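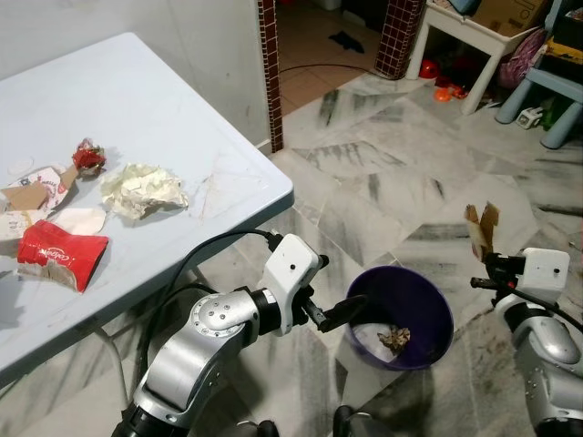

Last edited: July, 11:40 pm

Didn't go to bed when I said I would, so I may as well write this down while I'm still cross about it.

The meeting about the Hầu shrine went on until after nine. I'd only meant to stay for the first part, but then the man from the Zunmont town office got up and started on his "all faiths are treated the same under the noise rule" speech, and I couldn't leave after that. He read it off a sheet. He read the part about amplified music twice, I think by accident, and a woman near the front asked him whether church bells were amplified. He said he'd have to look into it. She said they'd been ringing for longer than he'd been alive, so he'd had time. Big laugh, and even he smiled a bit.

I should explain for future me, who forgets everything. The shrine is the yellow house at the bottom of Flurkell Street. People have been going there for years to light incense and sing and nobody minded much, or if they minded they kept it to themselves. Then in spring there was the petition. It had 700 names on it, and you'd be amazed how many of those people live nowhere near Flurkell Street. I know because I read the whole thing at the library on my lunch break (and got sauce on the desk, sorry). One of the names was my old dentist, who moved to the coast.

What gets me is how fast it went from noise to other things. First it was the drums. Then it was parking. Then it was "what are they doing in there with the doors shut," and by the time the Kevatari newsletter got hold of it the word cult was in the headline with a question mark after it, as if the question mark makes it okay. I wrote them a letter and they printed 4 lines of it. The 4 lines they picked made me sound like I was agreeing with them! I've been stewing about that ever since.

Ngọc Khương spoke near the end. She was so nervous that her paper was shaking and I was nervous right along with her. She didn't argue about the rule at all. She talked about her mother, and how they used to hold the ceremonies in a back bedroom with towels along the bottom of the door, and how she never wanted to do that again in her life. Then she said they'd already offered to stop the drums by eight, and had written to the town twice to say so, and had two letters sitting unanswered. The town man wrote something down. I'd love to know what.

No vote. They pushed it to next month, again. My own side drove me a little nuts too, if I'm being fair. A guy in our row kept shouting that everyone who signed was a bigot, and I could see people across the aisle folding their arms and shutting down. Some of them are just tired and have babies. Mrs. next door signed it and she also fed my cat all through my surgery, so what am I supposed to do with that?

I talked to her on the walk home. Not very well – I was too worked up and she kept saying "I only wanted it quieter." But she said she hadn't known about the eight o'clock offer, and she'd like to see those letters. I said I'd ask Khương for copies. Must do that tomorrow before work.

Also must buy stamps, call my sister back, and find the other umbrella. It's raining again and I left the good one under my chair at the hall.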